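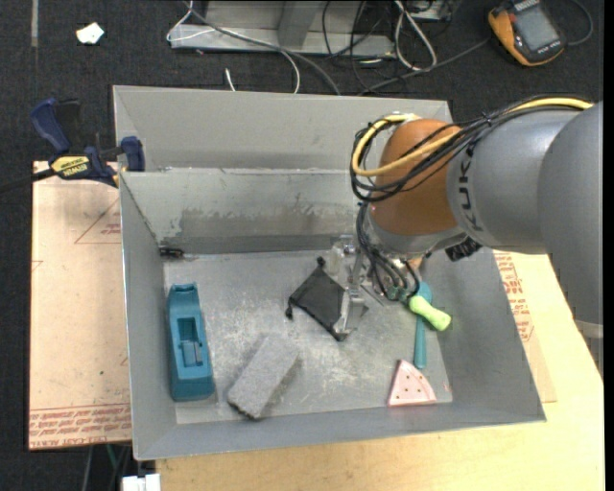
A customer in Kundomville wrote that the sloping sides were what made the difference: small items come down to the floor of the bin where they can be reached, and there is no digging in the corners for the last one. They had been using straight-sided boxes for returned goods and have now changed over the whole bench.

Hajji Sloping-Sided Metal Bin

Open-topped grey metal bin for mixed items
Sold singly or in pairs
Made at our Clamdale works

Overview

The Hajji is a large open bin in grey sheet metal, made for holding loose goods of different shapes and sizes. The walls lean outwards from the floor, so the top opening is wider than the base. It is used for returns, odd stock, tools, offcuts, samples and general sorting, and it will take things that would soon split a plastic tub.

The floor is flat. A soft item such as a fabric pouch can lie in the middle, with a brick or a hard plastic part next to it, and everything can be seen from above. Most customers keep the contents to one shallow layer. The bin can be filled deeper, but whatever is at the bottom will then be hidden like it would be in any other container.

Two bins can be placed one behind the other, with the open tops next to each other. This is the usual layout where goods are being moved from one to the next — unchecked in one, checked in the other, for instance.

Specification

Model: Hajji
Material: sheet metal
Colour: grey
Wall thickness: 2 mm
Floor width, inside: 500 mm
Maximum load, spread evenly: 60 kg
Lid: none
Supplied: fully made up, no tools needed

The floor width is measured between the bottoms of the walls. If you are fitting the bin into a bench or frame, please use the outside drawing and not this figure, as the top is wider. The drawing is sent free on request and shows the slope of each wall.

What it is good for

Sorting mixed goods by hand or at a picking station. Items with very different surfaces can share a bin: cloth, rough brick, smooth plastic. Things with cords or knotted ends are best laid flat so they don't catch on their neighbours.

Holding returned items until they can be looked at. The opening is wide enough to see what has come in without lifting anything out.

Keeping heavy, rough pieces off a worktop. Brick and stone will mark the metal, but they would mark the worktop too.

What it is not for

The bin is not a water tank and the seams are not tested for liquids. It should not be used for food, and it should not be lifted by the rim when it is loaded. Small powders and fine sand will find their way into the seams and are hard to get out again, so bag them first.

We do not recommend it for polished or painted goods unless a liner is used.

Wear and marks

This is a working container and it will show it. In ordinary use the floor picks up pale scratches and whitish scuffs. The walls can wear as well, and a darker, brownish-grey patch with uneven edges may form on a wall. The bin shown has marks of both kinds. Surface marks of this sort are not treated as a fault under the guarantee, and a replacement is not needed unless the metal is bent, split or sharp.

If the look of it matters, order the liner at the same time as the bin. It is a loose mat cut to the size of the floor. It does not cover the walls.

Cleaning

Empty the bin completely. Sweep out grit with a hand brush before wiping, as grit dragged across the floor will scratch it further. Wipe with a damp cloth and a little washing-up liquid, then dry with a clean cloth. Pay attention to the line where the walls meet the floor.

Do not use wire wool. Do not leave wet cloths or rusty parts standing in the bin overnight.

Setting up

Stand the bin on a level surface that supports the whole base. Two rails under the edges are not enough at full load. Leave room at the side you will be reaching from — the walls lean outwards, so the rim sits further out than the base and can catch on a shelf or post that looked clear when you measured at floor level.

When two bins stand together, push them close at the rim. Any gap between them is a place for small parts to fall, and the slope of the walls makes them awkward to get back. A joining strip is available and clips over both rims.

Extras

Floor liner, loose fit
Joining strip for two bins
Label holder, fits the front rim
Base tray for uneven benches

The label holder cannot be fitted to a rim that already carries the joining strip. Extras ordered with a bin are packed inside it. Extras ordered later are sent by post.

Questions from customers

Can the walls be made steeper? Yes, to order. A steeper wall gives more room at the floor for the same opening, but items are more likely to stand up against the side instead of settling flat. Please send us a few of the items you handle before choosing.

Is there a smaller one? Not at present. A half-width bin was tried in February and we were not happy with it, as larger objects bridged from wall to wall and stayed there.

Can I buy one with a marked or dented wall at a lower price? Sometimes. Seconds are sold from the Narstead counter only and cannot be reserved.

Will it stack? Empty bins nest inside one another. Put a sheet of card between them or they will grip. Loaded bins must not be stacked.

Ordering and delivery

Bins are sent from Clamdale on a pallet, or can be collected from Narstead. Please bring a vehicle with a flat floor. The present batch is 3,000 bins and we will keep the same size and slope until it has been sold, so later orders will match the ones you already have.

Check the bin on arrival and tell us about any bent rim or open seam before putting it into use. Keep the packing until you have done this.

Page last checked Sunday, June 3, 2018.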